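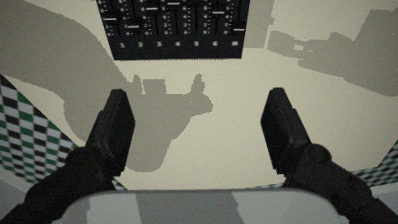

Fader task in sim, gripper open, mixer at the top of the table.

April, notebook, started 7.40 am with a coffee

Right, budget week. I've been putting this off because I'd much rather be fiddling with the sim, but the equipment request has to go up the line before the end of the month and at the moment it's a list on the back of a Brevetti packing slip. So this is me thinking on paper, feel free to scribble in the margins.

What we're after is a real bench to match the sim one. Pale top, fixed mixer, arm coming in over it with a two-finger parallel gripper. The whole point is small sliding things - faders are lovely for it, they've got a short travel, you can read where they ended up, and a clumsy grasp shows up straight away in the numbers. I'd like to get the hardware as close to the model as we can manage so we're not chasing differences for half the winter.

Where I've got to on the arm: two quotes in. Kincaid came back quickly and the paperwork is tidy, but their gripper is an add-on at $2350 and the fingers that come with it are too fat for what we want. You'd be squeezing in between neighbouring faders with no room to spare. Surnesico's quote bundles the gripper but says nothing at all about spare fingertips, which makes me nervous (we went through a silly number on the drawer rig last year). I've emailed to ask. Also asked both of them about lead time and neither has given me a straight answer yet.

Fingertips. If we print our own the cost is basically filament and my afternoons. Drilby will machine them for $166 a pair, black anodised, and I'm leaning that way for at least the first few pairs so we know the geometry is right before we start making cheap ones. Need to send them a drawing. NOTE TO SELF: the bevel on the top edge matters, don't leave it off like last time!

Mixer. Six channels plus the master is plenty. Second-hand would be fine, we don't need it to make a sound, but I do want every fader to be smooth and every cap to be on. Allow $400 for two of them so there's one to wear out and one on the shelf. I'd sooner spend up here than find out in August that the model we trained on has been discontinued. Brevetti had something suitable in their clearance list, must ring them after lunch.

Lighting is the one I keep forgetting to put in. In the sim we get these big arm shadows right across the bench, and they land just where the gripper wants to work. I think we want a proper overhead light on a dimmer and a second one off to the side that we can move about, so we can make awkward shadows on purpose. Not dear, but it needs a line of its own or it gets eaten by 'sundries' and then we're pinching lamps from the electronics room again.

Ran the noisy version of the render before morning tea to see how the channel labels hold up, seeing as that decides how much camera we have to pay for.
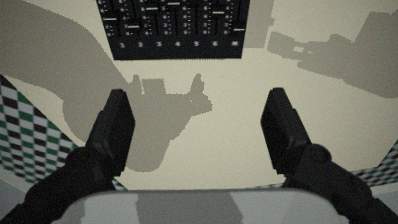 Ruxandra Enache reckons I've got the camera money in the wrong place altogether. Her view is that if the big labels read all right with that much grain on them, a mid-range camera will do, and what's left over should go on a second set of cables and a decent mount, because every hour she lost on the last rig was a connector or something working loose. She'd also like the mount bolted to the bench frame and not the tabletop. Fair call, and it's cheaper than what I had. Changed.

I'm still a bit torn, as the tiny scale markings are mush and I'd had ideas about reading positions off them. Might be simpler to take fader position from the mixer's own output, if the one we buy has one. Add that to the questions for Brevetti.

Still to do:
- chase Surnesico re spare fingertips
- drawing to Drilby
- ask Kincaid whether the arm comes without the gripper, and what that takes off
- measure the doorway (the bench has to come in somehow)
- freight!! nothing in the budget for freight yet

More after lunch if the phone calls go anywhere.

Recent entries
Drawer rig: what wore out and when
Fader travel, first pass at the limits
Cable tidy, part two
Bench heights and sore backs

Workshop notebook - questions to the bench mailing list - Back to top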